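Slim cans and standard cans: does the tall shape fool anyone?
Final report, packaging unit, Dec 4, 2024

## What we were asked

The unit handout says that shoppers see a tall, thin can as holding more than a short, wide one of equal volume. We were asked to test this on other students. I went in doubting it, mostly from having bought drinks in both shapes and never once feeling cheated.

## Method

We had 25 students from the Kang building look at pairs of cups and cans and say which held more. The cans were real ones from the vending corner. The cups came from Multetti, a plain clear type, one tall and one squat, both filled with 400 ml of water. Everyone did the cups first. Looking back, the order should have been mixed.

We also asked each person what they would pay for the drink. I have left those answers out. Most people gave the vending machine price, so they were telling us what they remembered.

## Results

With the cups, most of the group picked the tall one. That matches the handout. With the cans it fell apart. Several people turned the can and read the volume off the side before answering, and we had no rule against it. Others said they already knew the slim one was smaller or "the same as the other kind." One student asked if it was a trick, and after that the people waiting behind her all slowed down.

We ran the cans a second time with paper sleeves over the printing. The sleeves slipped, and 2 of them tore. The answers moved a little toward the tall can, but I don't think anyone should lean on that.

## Problems

The Nustance worksheet we used for scoring has no box for "same," so those answers were forced into one column or the other. That alone could explain the shift. The group was also small and mostly from one class.
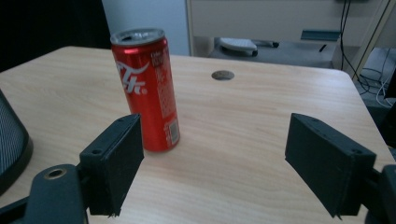 Does a tall can look bigger than a short one with the same volume?

Plain cups suggest it does for many people, but our can results are too messy to support that for a printed can that shoppers already know.

## What I would change

Use blank cans if they can be had. Jarico sells unprinted ones, but only by the case, and we didn't have the budget. Mix the order, add a "same" box, and keep the people in line out of earshot. I would also drop the price question, or ask it in May with a different group and no vending machine in the hallway.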